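About us

Skadine is a student club that teaches machines to tidy desks. We would not claim more than that, and on some evenings we would not claim that much. If you have come from a page promising household robots by next summer, please lower your hopes before reading on.

The club started when Renata Insaurralde got tired of watching competition videos played at several times their real speed. She wanted to know how long the thing took when no one had edited it. There are now 6 regular members, with a few more whenever there is pizza. We meet at seven in the evening from October until exams.

What we do

Most of our time goes on collecting demonstrations. A member holds a gripper in one hand, with a camera on it, and does a small job at a desk: moves a plug, picks up a bottle, puts it back. The recordings go into a training set, and a program called Jarkomo tries to learn the job from them. Our first target was 600 demonstrations. We reached it, trained on it, and found that 100 of them had been done by one left-handed member in a great hurry. We kept them in. We still argue about that.

The current target is 900. Teófilo Alvarado thinks more data will sort out the cable problem. The rest of us have our doubts — cables are a nuisance for people too, and we have yet to see a convincing result from anybody on a desk that looks lived in.

What we don't do

We don't build humanoids. We don't enter the Hameo Cup any more, having read the scoring rules properly. We don't publish success rates without saying what counted as a success, and we wish other clubs would do the same.

Joining

You don't need to know how to code. You do need patience and a steady wrist. Kit is shared and stays in the club cupboard. New members record for a month before they train anything, which puts some people off.

Recording at a desk, with power strip, cables and a stickered laptop:

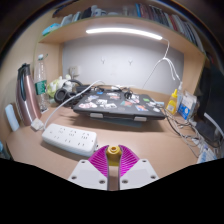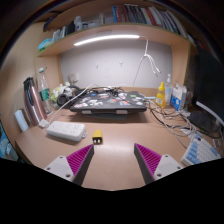
Ugwu thinks we are too gloomy by half, and asked for that to go on this page. The grip on small objects has got better since last year, in Ugwu's view, and a club that keeps telling newcomers how little works will end up with no newcomers. The rest of us have agreed to look at the figures again after the next training run.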